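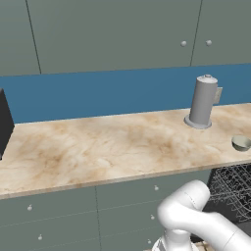 ## 4. Comparing Grippers in the Kitchen Cell

This section describes how to run a side-by-side comparison of two grippers in the simulated kitchen cell supplied with Boven. It applies to the Ineleo two-finger gripper and the Histitz parallel gripper. Complete Section 3 (Controller Set-up) before you start. Operators who are using a different arm model should read the Tse controller supplement first, as joint limits and start poses are not the same.

The comparison uses one arm, one counter and one target object. The target is the paper towel holder that stands on the marble-patterned countertop. Only the gripper is changed between series.

### 4.1 Before You Begin

Confirm that the following are in place:

- A licensed Boven workstation with the kitchen cell loaded.
- Both gripper models installed in the tool library.
- A Tse controller profile saved under your own user name.
- Write access to the results folder.

A full series consists of nine trials per gripper. Allow 17 minutes for each series, not including the time needed to review the recordings.

**Note:** The cell loads with the dishwasher open. This is the default layout for the comparison, and it limits the space in which the wrist can turn below the counter. Do not close the dishwasher to gain clearance. Results recorded with it closed cannot be compared with the reference series.

### 4.2 Loading the Cell and Checking the View

1. Open Boven and select **Cells > Kitchen > Counter Right**.
2. Choose the arm profile and wait for the status line to read **Ready**.
3. Select **Reset Pose**. The arm moves to the stored start pose.
4. Open the camera panel and select the fixed view. The target, the front edge of the counter and the upper part of the dish rack should all be in view.
5. Check that the camera position is locked. The lock symbol beside the view name must be closed.
6. Set the random seed to 1,146 for the first trial. The software raises the seed by one after each trial.

**Caution:** Do not move the fixed camera once a series has started. If the view is changed by accident, discard the series and begin again from step 1. Trials recorded from two camera positions must not be saved in the same folder.

### 4.3 Fitting the Gripper Model

1. Open the tool library and select the gripper to be tested.
2. Select **Attach to Wrist**. Any gripper already fitted is removed.
3. Enter the tool weight and the distance from the wrist flange to the fingertips. Both values are printed on the data sheet for the gripper. Do not copy them from the previous series.
4. Open and close the fingers twice from the manual control panel. The travel shown in the panel should match the data sheet at both ends.
5. Turn on **Contact Display** and confirm that no contact is reported while the arm is at rest.
6. Locate the colored marker on the gripper assembly. It is red, orange and yellow, and it shows clearly against the white and black housings. Use it as a visual reference when you compare the wrist position in two recordings. 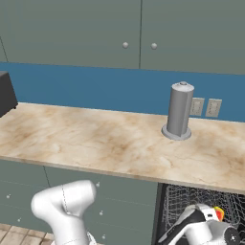

### 4.4 Running a Trial

1. Select **Reset Pose**, then **Start Recording**.
2. Bring the gripper up toward the counter at the slow speed setting. Keep the fingertips in front of the counter edge until they are higher than the countertop.
3. Stop the arm and check the clearance between the wrist and the dish rack. If Contact Display reports a contact, end the trial and mark it **Void**.
4. Move the fingertips over the counter toward the target. Approach the cylinder itself, at a height well above the round base.
5. Close the fingers at the force setting listed for the gripper under test.
6. Lift the target clear of the counter and hold for six seconds.
7. Lower the target, open the fingers and withdraw along the same path.
8. Select **Stop Recording** and enter the result as **Held**, **Slipped**, **Missed** or **Void**.

Repeat these steps until nine valid trials have been saved. Void trials do not count toward the total and must be run again with the next seed. They remain in the log.

**Caution:** The small knob on top of the target is not a gripping point. Its contact surface is simplified in the model, and a grasp on the knob may be reported as secure when it would not be on physical equipment.

**Note:** The two electrical outlets on the backsplash are fixed parts of the cell and carry no contact surface. A finger that passes behind the target may enter the wall without a warning. Check the side view if the approach seems too deep.

### 4.5 Comparing Still Views

Still views are used to confirm that the two series were run under the same conditions. Take one still from each recording with the gripper still below the counter edge, before the approach over the countertop begins.

1. Place the two stills side by side in the review window.
2. Compare the position of the target. Its base should rest on the same part of the counter in both.
3. Compare the two outlets. From the fixed view, the left one is partly covered by the target and the right one is clear.
4. Compare the elbow of the arm. A difference in elbow height usually means that a different start pose was loaded.
5. Record any difference in the remarks field, even if the result of the trial was not affected.

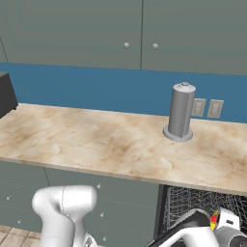

*Figure 4-3. Gripper in front of the open dishwasher, below the counter edge. Target at the back of the counter.*

Where the stills do not agree, reload the arm profile and repeat the second series. It is not necessary to repeat the first series unless its own stills differ from one another.

### 4.6 Reading the Results

The summary page lists the number of trials in each result class, the closing force and the time from first contact to full lift. When reading the summary, please observe the following:

- A gripper with more **Missed** results is not always the weaker tool. Check the fingertip distance entered in Section 4.3 before drawing a conclusion — an error in this value shifts every approach in the series.
- **Slipped** results should be reviewed in the recording. Slow sliding during the hold and sudden release at lift-off are placed in the same class by the software.
- Lift times may be compared only when both series used the same speed setting.

Export the summary and both log files together. The file name should contain the gripper name, the cell name and the first seed.

### 4.7 Support and Revision

Questions about this procedure should be sent to Georges Geagea, Test Procedures. Include the exported logs and the controller profile with any report of unexpected contact.

Section 4 last revised Sat 25 April. Force settings for the Histitz gripper are under review, and a replacement table will be issued in June. Until then, use the settings in Appendix B.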